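Science for Kids > Materials > Wood and Grasses > Laminated Bamboo

How Bamboo Becomes a Board

Bamboo is a grass. Its stem, called a culm, is a hollow tube with solid walls. A tube cannot be used as a flat board, so the culm has to be cut up and put together again.

First, a machine splits the culm lengthwise into strips. The curved sides are shaved off until each strip is flat on every face. The strips are dried, coated with glue, and pressed side by side. When the glue is hard, the block is sanded. The result is called laminated bamboo. To laminate means to build something from layers.

Laminated bamboo can be sawed and drilled like wood. Square boards and long tapered posts can both be made this way. A tapered post is narrow at one end and wide at the other. The stripes along its length come from the strips inside. 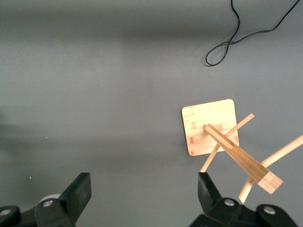
What is a dowel?
A dowel is a thin, round rod. It fits into a drilled hole and can hold two parts together without a nail or screw.

The flat cut across the end of a post shows the end grain. Bamboo has fibers that run up the culm like a bundle of drinking straws, and the end grain is where they have been cut through. It soaks up water faster than the sides do. For this reason, makers often seal the ends with oil or varnish.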